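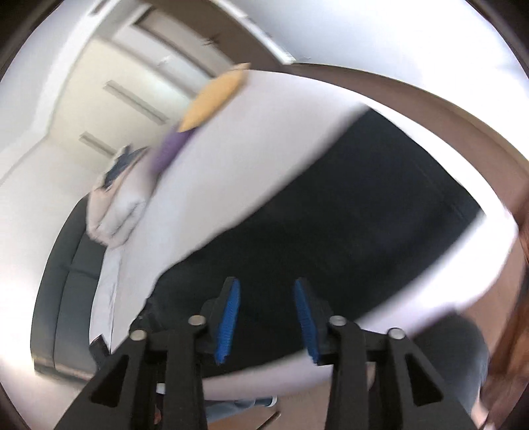

3 min read

Plernita Community Help > Ear, Nose and Throat > Smell and Taste

Lost my sense of smell after a cold, anyone get theirs back?

Asked March 7, 2021

Hello everyone, I've been reading along here for a while and finally made an account. I had a bad head cold in December, the kind that keeps you in bed for a week with a box of tissues, and when the stuffiness cleared up my sense of smell just wasn't there anymore. I tested negative for covid twice, for what it's worth. I can tell sweet from salty, and I can feel the burn of hot sauce, but coffee is hot brown water to me and I burned a pot of rice last week without noticing until the smoke alarm went off.

The last few days something has changed and I can't decide if it's good news. Onions and toast now smell like something rotten, sort of chemical and sweet at the same time, and it hangs around for hours. My husband says the kitchen smells perfectly normal. Is that a sign of things healing or of things getting worse? I also see people talking about "smell training" with little jars of oils. The Postik kit costs more than I'd like to spend on something I can't smell. Has anyone done it at home on the cheap? And should I be seeing a specialist, or is it too soon? Sorry this got so long, and thank you to anyone who reads all of it.

3 answers

Answer 1 - marked helpful by 187 members

First of all, I'm so sorry, and please don't apologize for the length! Losing your smell is lonely in a way that's hard to get across to people, because you look perfectly well and everybody tells you at least it isn't your eyes. Mine went after a virus too, and it was gone for the better part of a year.

The rotten smell has a name, parosmia, and my doctor told me it is common in people whose smell is coming back after a virus. She wouldn't promise me anything, but she did say she'd rather hear that than hear nothing had changed. For me it was coffee and anything fried. Cold food was much easier than hot - I lived on yogurt, plain pasta salad and melon for weeks, and I asked my family to do their frying when I was out of the house.

As for training, you don't need a kit. The usual four are rose, lemon, clove and eucalyptus. I bought the smallest bottles of essential oil I could find at Flastby and put a few drops on cotton pads in old jam jars with tight lids. Twice a day, sniff each one gently for 20 seconds or so and try to remember what it used to smell like. Don't touch the oil or let it get on your skin, and put in fresh drops when they fade. Keep going for several months. I skipped plenty of days and felt guilty about it, and I still got most of mine back (not roses, oddly, roses are still a bit like cardboard).

And yes, do see someone. It's been long enough, and an ENT can look for polyps or swelling, which would need different treatment. Ask your regular doctor for a referral. If you get bad headaches, bleeding from one side, or trouble with your vision or your balance, call sooner. In the meantime check the batteries in your smoke alarms, get a gas detector if you cook with gas, and write the date on your leftovers.

Answer 2

zinc

Answer 3

Please go easy on the zinc. I took a lot of it on a friend's advice and all I got was an upset stomach, and my ENT at the Figueiredo clinic told me to stay well away from the zinc nose sprays and gels in particular, as they've been linked to people losing their smell in the first place. She had me on saline rinses (use distilled or boiled and cooled water, not straight from the tap) and the same four jars as above. It's been 30 weeks and I'd say I'm halfway there. Yesterday I smelled cut grass and stood in the yard like a fool for ten minutes. Hang in there and let us know how you get on.

Was this page helpful? Yes / No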